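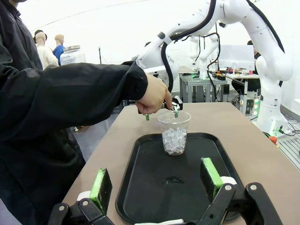
Castgate Chore Bench: Ice and Drinks Station

Tidex / Bench Equipment / Chore Stations

Item 251
Ships in one carton. Arms sold separately, and by other people.

Overview

Getting ice into a cup is a job most employers hand to whoever started on Thursday. The training takes less time than finding the new person an apron. Ask a robot arm to do it and you should clear your afternoon.

The Castgate Chore Bench is a set of small, dull, everyday jobs laid out so that a machine can try them over and over and you can write down how it did. The Ice and Drinks Station is the one our customers order first and complain about most. It comes with a black tray with a raised edge, a stack of clear plastic cups, a handheld gripper, and a matching pair of green-padded fingers for the arm, so that a person can do the job with much the same fingertips the machine has to use. We recommend that everyone on your team try the handheld gripper once before saying anything unkind about the robot.

Can a machine do this yet?

Sometimes. We sell the equipment, so you would expect us to say yes, and for a clean cup in a known spot with fresh ice the answer is pretty close to yes. Then the ice sits for a while. The pieces stick to each other, the cup gets slick on the outside, there's water on the tray, and the arm that looked so clever at ten in the morning is pushing a cup slowly toward the edge.

Clear cups are hard to see. Ice is clear too, more or less, and it shines. It also changes shape during the test, a thing no wooden block has ever done to anyone. If your arm has been getting good marks on blocks, the station will be an education.

Hashini Fakir runs our test bench in Pindham and keeps a sheet on the wall. Her last full run was 200 tries at moving pieces of ice from one cup to another. The arm finished 56 of them with all the ice in the right cup and both cups upright. She has asked us to mention that she did the same job by hand, with the handheld gripper, and did not fill in the sheet.

What's in the carton

Tray, black, rounded raised edge
Clear plastic cups, pack of 40
Handheld gripper with green finger pads
One pair of matching fingers with green pads, for the arm
Spare pads
Task cards (fill, empty, move, wipe)
Score sheets, and a pencil

What's not in the carton

Ice. We looked into it.

The task cards

Fill: Move ice from the supply cup to the empty cup. Stop when the card says stop. Most arms are good at the first part.

Empty: Tip or pick, your choice. Tipping is faster and makes a mess. Picking is slower and makes a smaller mess over a longer time.

Move: Carry a cup of ice from one end of the tray to the other and set it down. Squeeze too hard and the cup folds. Squeeze too lightly and you will be doing the next card early.

Wipe: Dry the tray with a cloth. We put this last because every other card leads to it. No arm we have tried knows when a tray is dry. It will wipe for as long as you told it to and then leave, much like a teenager.

Fit and setup

The arm-side fingers fit the Bandara small gripper mount with four screws. For other mounts, ask us before ordering, and send a photo of the end of your arm. Leave the area under the tray flat and clear. The raised edge will hold the melt from one cup, maybe two. Keep power strips off the table. Cables will find their own way to the floor.

Pads come off for washing in warm water and dish soap. Let them dry overnight. Replace them when they turn shiny.

Cups are for testing. Please don't drink from one that has been gripped all morning.

Customer notes

"Bought it to prove we could have an arm on the drinks counter by November. We do have an arm on the drinks counter. A person stands next to it." — Fergus Carnegie

"The handheld gripper is the best part. I was terrible with it and I have had hands for years." — Ingeborg Frerichs

"Cups arrived nested very tightly. Our robot could not separate them. Neither could I. Three stars." — Ostap Yurchenko

We have since put paper between the cups.

Also in the Chore Bench line

Sock Station (pairs and odd ones)
Dish Rack Station
Shelf Station, with cans
Shelf Station, with bags of chips — back ordered

Orders and questions

Write to the bench desk at Tidex and Tülin Güler will answer, usually before lunch. Tell her which arm you have, which mount it uses, and whether there is a freezer in the building. Spare pads and cups can be added to any order. Returns are accepted on unopened cartons, and on opened ones if everything inside is dry.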